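Vallon manipulation software: fortnightly meeting

Minutes of the meeting held on Monday, October 8, 2018

Present: Yasmine Kabbaj (chair), Magdy Kettani (minutes), perception group, planning group, tooling group
Apologies: none received

1. Minutes of the last meeting

Agreed with one correction. Under item 4 the planner timeout was given in seconds and should have been in milliseconds. Magdy has changed the copy on the wiki.

2. Matters arising

The clock drift between the arm controller and the logging machine has been fixed. Both now take their time from the same server. Logs from before the change still need the offset applied by hand, and the script for this is in the tools folder.

The request for a second licence for the Amrani viewer is still with purchasing. No date yet.

3. Perception

The segmentation model was retrained on the larger set, which now stands at 1,390 labelled wrist camera pictures. Of these, 1,046 are used for training and the rest are kept back. Single fruits on a bare table are found reliably. The weak point is still fruit that touches other fruit. Two apples side by side are often returned as one region, and the grasp point then lands on the join.

Yasmine asked whether depth would help. The group's view was that it would for large gaps in height but not for fruit of similar size lying on the same basket floor. Colour does more of the work there, and it fails when highlights on a glossy skin are taken for an edge. It was agreed to try training with changed brightness before touching the depth side.

There was a longer discussion about the gripper mask. At present the fingers are removed from each picture using a fixed outline made when the camera was first mounted. The outline no longer matches when the fingers are partly closed, and a strip of black is left in and sometimes labelled as an object. Magdy proposed drawing the mask from the joint readings at the time of each picture. This was agreed. The fixed outline stays as a fallback if the joint message is missing. 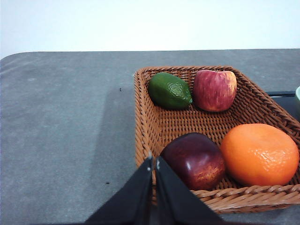
The mask also matters for fruit that is partly behind a finger. The current code measures the visible region only, so the centre comes out too far to one side and the planner aims off. The perception group will fit a full outline to the visible part and report how much of it is hidden. If more than a third is hidden, the arm should back off and take another picture before a grasp is planned.

Labels: the class "citrus" is to be split into orange, lime and lemon. The split was put off in the summer but the sorting task needs it. Old labels will be gone through by hand. "Apple" stays as one class whatever the colour.

4. Planning

Renanari 3 is in use on the test arm. The new release checks the whole finger for collisions, where the old one checked the fingertip only. This has stopped the planner from offering approaches that pass through the side of the basket. It has also made planning slower, and the median time for one approach is now 424 ms. The group thinks most of this can be won back by using a simpler shape for the basket. The weave does not need to be modelled, but the raised rim does.

A question was raised about fruit close to the basket wall. The planner rejects every side approach there and falls back to coming straight down, which needs room for a finger between fruit and wall. Yasmine asked for two options to be compared: turning the wrist so that both fingers run along the wall, or nudging the fruit inwards first. The group preferred turning the wrist. Nudging would mean the positions of the other fruit have to be looked for again.

5. Control

Closing force is still set per class in a text file. Nobody has objected to this so far, but the file is now edited by several people and was overwritten once last week. It will move into the repository and changes will go through review like anything else.

The slow approach speed will stay as it is until the new mask is in.

6. Tooling

Pukomia, the replay tool, can now step through a run with the camera picture, mask and planned path shown together. It does not yet show rejected plans. The planning group would like these, with the reason for each rejection. Tooling will look at the size of the log files first, as they may grow a good deal.

The nightly tests failed on three nights with a full disk. Old recordings will be moved to the archive server.

7. Actions

Mask from joint readings, with fallback: Magdy
Outline fitting and hidden fraction: perception
Retraining with changed brightness: perception
Splitting of citrus labels: perception
Simple basket shape with rim: planning
Comparison of wrist turn and nudge: planning
Force file into repository: Yasmine
Estimate of log size with rejected plans: tooling
Clearing of nightly test disk: tooling

8. Any other business

The November demonstration for the Vallon board will use the fruit sorting task. The code freeze for it will be set at the next meeting.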